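Section 5: Setting up your Sordale for its first wash

Welcome back, and well done for getting through the plumbing. If you have come straight here without reading Section 4, please go back and check that the transit bolts are out, as the drum cannot turn freely while they are in place and the noise is dreadful. Otherwise, put the kettle on, because this part is slower but a good deal easier on the knees.

Before you begin

You will need the small spirit level from the accessory bag, the flat spanner, and a measure of ordinary powder or liquid. Leave the fabric softener in the cupboard for now. Make sure both taps are fully open and that the drain hose is hooked over the standpipe, with the plastic collar pushed right down.

Levelling the machine

1. Stand the spirit level on the lid, left to right, and look at the bubble.
2. Loosen the locking nut on whichever front foot is low, then turn the foot itself anticlockwise to raise that corner.
3. Turn the level round so that it runs front to back, and do the same again.
4. Press down firmly on opposite corners. If the machine rocks, go back to step 2.
5. Tighten all the locking nuts upwards against the cabinet.

Note: On a floor of old boards you may find the machine settles a little over the first month. Check the level again after that, and don't be shy about giving the feet another half turn.

Running the empty cycle

1. Close the door until you hear it click.
2. Pour half a measure of detergent into the middle drawer. This clears out the light oil left over from the factory.
3. Turn the dial to Drum Clean and press Start. The display will show 188, which is the length of the cycle in minutes.
4. Stay within earshot for the first filling, and have a look behind the machine with a torch. A drip at this stage nearly always means a hose washer sitting crooked.

Caution: The door glass becomes very hot during Drum Clean. Keep children and pets well away until the door lock light has gone out.

Choosing your first proper load

We always suggest starting with everyday cottons. They are forgiving, they soak evenly, and they let you get to know the dial before you trust the machine with anything you are fond of. Turn T-shirts inside out, do up zips, and shake each thing loose as you put it in – a garment that goes in as a tight ball tends to come out as one. Check along hems and seams as well, where grit likes to collect, and leave a hand's width of space at the top of the drum.
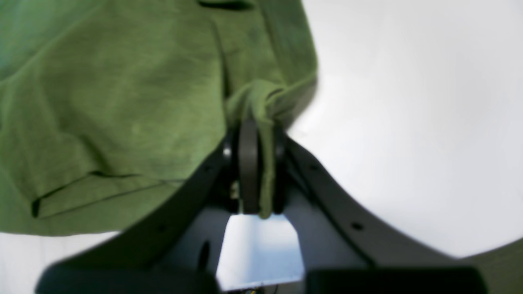 Heather Rakena wrote to us after the last edition to say that she had followed all this to the letter and her dark greens still faded, until she dropped the temperature to 30 and stopped using the powder with bleach in it. She would like that printed in larger type, and she has a point. Colour powder or liquid for colours, please, and save the biological whites powder for sheets and tea towels.

Setting the programme

1. Turn the dial to Cotton Daily.
2. Press Temp until the display reads 30.
3. Press Spin to pick a speed. The middle setting suits most shirts and leaves fewer creases to iron out.
4. Press Start. The machine will turn the drum a few times to weigh the load, then show the time remaining.

Note: The time on the display may jump about during the first few minutes. If the load is small it will come down, and if the machine has trouble balancing a heavy towel it may creep up again.

If something doesn't seem right

Code 39 on the display means the machine is filling too slowly. Check that the taps are open and that the inlet hose isn't kinked behind the cabinet – it is an easy thing to do when pushing the machine back into its gap. Straighten the hose, switch off at the wall, wait a minute and start again. Should the code come back, clean the inlet filter as described in Section 8.

Leave the door and the drawer slightly open between washes so that the seal can dry.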